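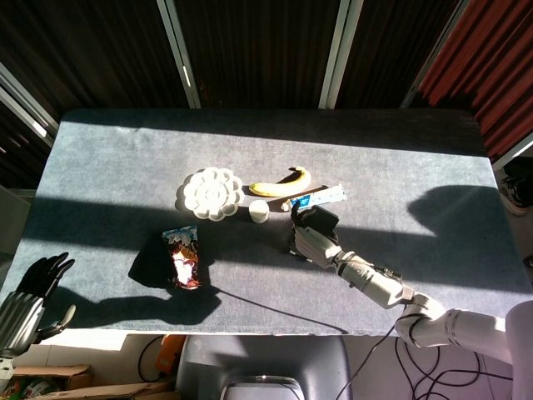

White flower-shaped dish and a banana, on the cloth in the sun.

Looking After Second-Hand Paperbacks at Home

I buy nearly all of my crime novels used, from the market in Remura and from a small charity shop in Gralside. They come to me with price stickers, yellow edges and sometimes with a smell of somebody's cellar. Over the years I have collected these methods, and I write them down mostly for my sister, who has started to buy also.

Before anything goes on the shelf

A new arrival stays in a closed box in the hall for two weeks. If there are small insects in the spine, you will find them in the box and not in your other books. Look especially at the inside of the cover, close to the fold, and shake the book gently over a white sheet of paper.

Then I dust it. Hold the book firmly closed and brush along the top edge, away from the spine, with a soft paint brush. A vacuum cleaner is possible too, but put a piece of old stocking over the nozzle and use the weakest setting.
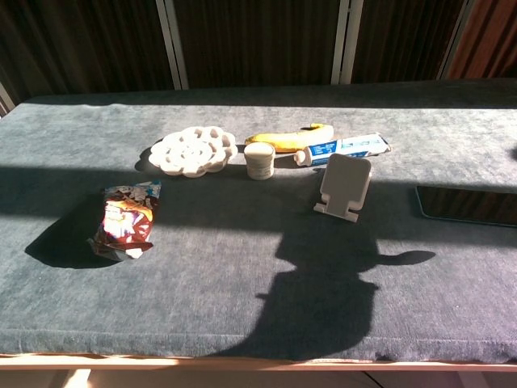
March | Words by Manaia Whitelaw

Price stickers

Never pull a sticker when it is cold. Warm it with a hair dryer on the low setting, then lift one corner with your fingernail and go slowly, keeping it flat against the cover. The glue that remains can be rolled away with a clean finger. On shiny covers a drop of lemon oil on a cotton pad will help, but on matt covers it leaves a dark mark, and this mark does not leave again. I have a very nice Sinaga edition which can prove it.

The smell

Put the book standing and a little open in a large plastic box with a lid. Next to it place an open bowl with baking soda – the bowl must not touch the paper. Close the lid and look again after some days. For a strong smell it may need much longer, and you should change the soda. Please do not spray perfume on the pages. Coffee beans also work, but then the book smells of coffee, and my husband complained.

If a page is still damp, dry it first. Lay kitchen paper between the wet pages, change it often, and keep the book away from the radiator, because the spine becomes hard and cracks.

Loose pages

For one loose page I use ordinary white bookbinding glue. Put a very thin line of it on the inner edge of the page, with a toothpick, and push the page in until it is level with the others. Lay baking paper on both sides and leave the book overnight under something heavy. Sticky tape looks fine in the first year. Afterwards it turns brown and the glue walks into the neighbouring pages.

On the shelf

Leave 2 cm of free space behind the row so that air can pass, above all against an outside wall. The books should stand straight, neither squeezed nor leaning. If your hand cannot pull one out by the middle of the spine, the row is too full. Strong sun makes red spines pink in one summer, the blue ones hold better.

My shelf is a Mollik with thin boards, and with 25 thick paperbacks on one board it began to bend. I now put the heavy ones at the two ends, and the thin ones in the middle.

For lending I write the name of the person on a slip and leave the slip in the empty place. It is old-fashioned, but I have my whole series of village murders again, apart from the fourth book. Katrin, if you read this, it is with you.

Last updated: March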